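Budget for two pairs of hand-held grippers – what did you forget the first time?

Equipment & Purchasing > Small labs and shops
Started by pellet_stove, September 25, 2019

pellet_stove wrote:
Hi all, long-time reader and not much of a poster, so bear with me. I've been asked to put together next year's equipment request for our little manipulation group, and it has to be on Jairo Cusi's desk before the November round closes. We want to get two pairs of hand-held grippers so that two people can record at once, and eventually one arm to go with them. The arm is a later fight. For now I have $2657 left in the small equipment line and a quote from Hastinico that eats nearly all of it. The other quote is from Fluven, a fair bit lower, but their fingers are printed and the pivots run plastic on plastic. My heart says go cheap and get more sets. My stomach says otherwise. What did you all leave off your first budget that you wish you'd put on?

mabel_torque wrote:
Welcome out of the shadows! Spare fingertips, spare fingertips, spare fingertips. I put down one set of spares in our first year because the salesman told me they'd last, and bless him, I'm sure they do last if all you pick up is foam blocks. We do kitchen things and shoes and the odd toolbox, and the pads go long before anything else. I set aside $200 a year for tips alone now and I have yet to be sorry. Also cables. People step on them, people roll chairs over them, and then you lose a whole afternoon working out which one has gone bad.

Ororden wrote:
I'd go the other way from your stomach, I'm afraid. We bought the cheap ones, reprinted the fingers ourselves whenever they got sloppy, and put the difference into a decent table and proper lighting. A gripper is a thing you wear out. Buy the one you can fix on a bench with a hex key and don't fall in love with it.

mabel_torque wrote:
Ororden, I love you dearly, but you have a printer and a student who enjoys feeding it. Pellet_stove, do you have either? Somebody's hours go into those reprints and they never show up on the purchase order. Ask both companies if you can get bushings in the joints. It was a small add-on when I asked, and it saved us from that wobble you get when the linkage opens up after a few weeks.

pellet_stove wrote:
No printer, and the students are already doing three jobs each, so that's a very fair point. I hadn't thought of asking about bushings at all. Can I ask what people do for a table setup? Jairo wants a line for "workspace" and I have no idea if that's $500 or a whole lot more.

apaza_bench wrote:
I can help a bit there (I'm with Apaza, we do bench fit-outs, so salt to taste, but I'm not selling you anything today). The tabletop is the cheap part. Get one with a cable hole in it, or plan on cutting one. Stands, curtains and cable ties are where the money wanders off to, and folks tend to buy them one at a time out of petty cash, so the total never gets looked at. I'd write $500 for the top and the small stuff, then a separate line for the curtains and stands. If you roll it all into one number, the first person who trims the budget will trim the curtains, and then you'll be fighting with window light all winter.

Ororden wrote:
Curtains are a luxury. We ran 3 months with the blinds down and it was fine.

mabel_torque wrote:
It was fine because your window faces a parking garage! Ours gets the sun all afternoon and we'd have been repainting the shadows by hand. I'm with Apaza on this one, keep them on their own line and be ready to defend it.

And pellet_stove, since you asked about setups, I'm putting up a couple from our own corner so you can see what the money turns into once it's on the floor. Shoes this week, with a little white stand on the table. Look at the joints in the close one before you call Hastinico back, and at the cables in the other before you decide how many ties to order – then double it.

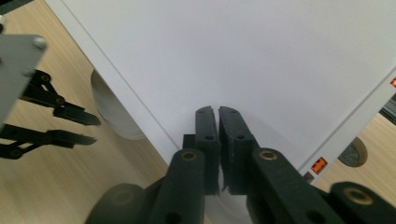
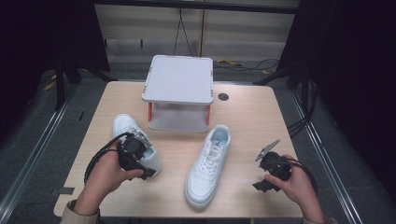

First one: fingers up close, brass-colored bushings in the joints. Second one: the table with both grippers in hand and the sneakers out.

pellet_stove wrote:
Oh, that's so helpful, thank you! Bushings are going on the list and so are the curtains. I'll write to both companies tonight and see who answers the question properly.

Ororden wrote:
Get the price of a single finger in writing while you're at it. Fluven gave me a set price only, and I had to ask twice.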